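Plistus at Urquhart Hall – ticket FAQ

Doors?
7 pm. Support on at 8, Gulia first. 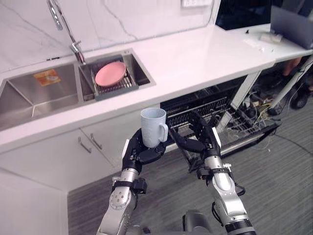
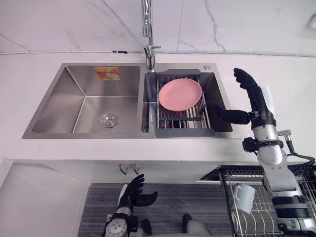
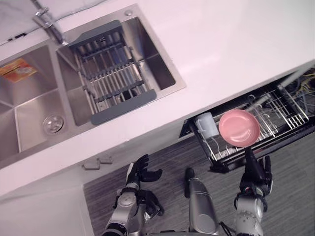
Are there tickets left?
Yes, standing only. Balcony is gone.

Age limit?
18+, bring ID. No ID no entry, sorry.

Can I get a refund?
Up to 2 days before. Email Murdo Kerr at the box office with you order number.

Bags?
Small ones ok. Cloakroom takes 150 – fills up quick.

Re-entry?
No.

Parking?
Grodico lot next door, closes at midnigt.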